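Data collection update: the breakfast table task

Work on the table-setting set moved to its second stage in February. The first stage covered single objects on a bare surface and closed at 513 accepted episodes. The second stage puts tableware, cutlery and bread on one cloth and asks the operator to serve a roll from a full plate to an empty one. The target is 200 accepted episodes. As of Friday the count stands at 87.

The task was written up by Pei-shan Fung after the Rutham review, where the trained policy handled mugs well but did poorly on anything stacked. Bread on a plate is a useful next step. The pieces overlap, they differ in shape, and the one to be picked may be resting on another. The operator chooses which roll to take. The written instruction given with each episode says only "move one roll to the other plate," and the choice is left open so that the model sees more than one correct answer to the same sentence.

Both arms are driven by hand from the leader station. Each episode is stored with the overhead or side view, the wrist views, joint positions, gripper opening and the text instruction. All streams are saved through Stenon and checked for matching time stamps before anyone looks at the content. Episodes with a missing stream are dropped and are not repaired. 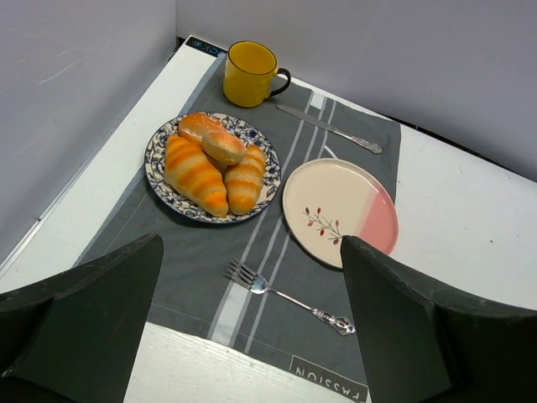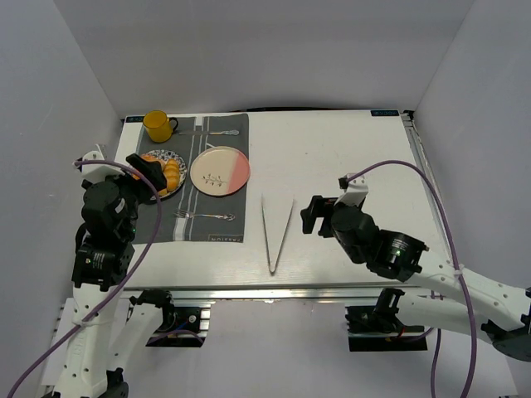
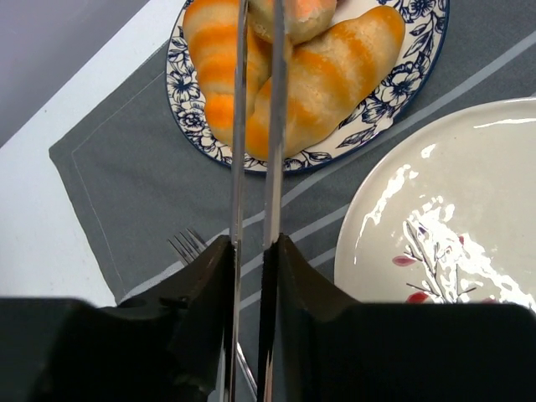

The breakfast table setup from two wrist views (first and last) and the fixed camera (middle).

Operators should keep the following points in mind for the rest of the stage.

Layout. The bread plate and the serving plate stay side by side on the striped cloth. Their distance may change between episodes, and so may the angle of the fork. Small changes are wanted. Do not line things up with the stripes each time, as the first batch did, or the model may learn the cloth in place of the plates. The mug is there as an obstacle and should not be moved during the episode.

Tool use. Part of the set is collected with metal tongs and part with the bare gripper. The two are tagged separately in Umali. Tong episodes are slower and fail more often, mostly at the grasp. When tongs are used, start recording before they are picked up. A file that begins with the tongs already closed on the bread is missing the hardest part of the task and will be rejected.

Wrist views. Long tools held upright pass in front of the target in the wrist camera. We discussed moving the camera mount and decided against it for this stage, as the change would split the set in two. The fixed view is expected to carry more of the position information in those moments. Whether the model makes use of it is one of the things we want to measure.

Glare. The glazed plates return bright patches under the enclosure lights. Leave them in. A short test with the lights turned down gave cleaner plates but noisier images in the fixed view, and the setting was put back.

Failures. A dropped roll is not a reason to stop. If it lands on the cloth within reach, recover it and finish. These episodes get the tag "recovery" and are counted toward the target. If it leaves the table, end the episode and mark it failed. Failed episodes are kept in a separate folder for the Rasex scoring model, which needs examples of both outcomes.

Resets. Return the arms to the home pose before touching the table. Rearrange the rolls by hand between episodes, including which one sits on top. In the first batch the order of the pile was left unchanged for 6 episodes in a row, and these will be thinned out before training.

Labels are being added in Umali at the end of each session, one pass per operator, with a second reader for the tong episodes. The start of the grasp is marked at first contact with the bread. The end is marked when the roll rests on the serving plate and the gripper or tongs have cleared it. Where contact is hidden in the wrist view, use the fixed view to set the mark and note this in the comment field.

A first training run will be started when the count reaches the target. Requests for changes to the layout should go to Pei-shan Fung before then. Changes after that point will be held for stage three.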